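Cemard Community Hall, Dusden
Kitchen and Dining Room Inspection Checklist, April
Completed by: Hall Operations Office

Each item is marked S (satisfactory), A (attention needed) or N (not applicable). Comments are required for every item marked A.

SECTION 1. COLD STORAGE
1.1 Refrigerator thermometers in place and readable: S
1.2 Door seals clean and free of splits: A
Comment: Lower seal on the Lau upright unit has split at the hinge corner. Replacement requested from the supplier in Fetumport. Unit may remain in use for sealed drinks only.
1.3 Raw foods stored below ready-to-eat foods: S
1.4 Date labels present on opened containers: A
Comment: Two tubs of sauce had no label and were discarded at the time of inspection. Hirers are to be reminded when keys are issued.

SECTION 2. COOKING AREA
2.1 Extractor filters clean: S
2.2 Gas shutoff accessible and marked: S
2.3 Fire blanket and extinguisher in position, pins intact: S
2.4 Floor free of grease and trip hazards: A
Comment: Mat in front of the range curls at one end. To be turned or replaced before the next evening booking. Minimum clear width of 30 inches to the rear exit was measured and met.

SECTION 3. HOT WATER AND HANDWASHING
3.1 Hand sink supplied with soap and paper towels: S
3.2 Hand sink used for handwashing only: A
Comment: Coffee grounds in the drain. Sign to be reposted at eye level.
3.3 Mop sink separate and labeled: S

SECTION 4. DINING ROOM
4.1 Posted occupancy limit of 70 visible from the main door: S
4.2 Exit signs lit: S
4.3 Tables stable, edges free of splinters: S
4.4 Stacked chairs no higher than permitted: A
Comment: Stacks beside the stage exceeded the limit and were reduced.

SECTION 5. TABLEWARE AND UTENSILS
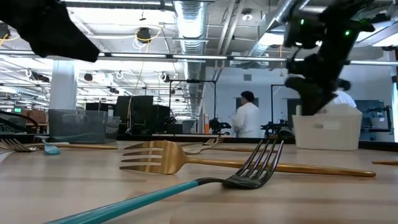
5.1 Flatware storage and condition: A
Comment: The hall stock now stands at over 1,000 pieces, much of it donated, and the cabinet drawers no longer hold it in sorted order. Pieces are to be stored in covered trays with handles toward the user. Colored and plated items need separate checking for wear, including forks with a teal handle and the gold ones, large and small. Any fork with flaking finish, bent tines or a loose handle is to be withdrawn. Table surfaces are to be sanitized before flatware is laid out for sorting.
5.2 Knives stored in rack or sheath: S
5.3 Cutting boards free of deep scoring: A
Comment: 3 boards withdrawn. Reorder approved.

SECTION 6. FOLLOW-UP
Items marked A are to be corrected within 30 days and initialed on the office copy. Item 1.2 remains open until the new seal is fitted and checked.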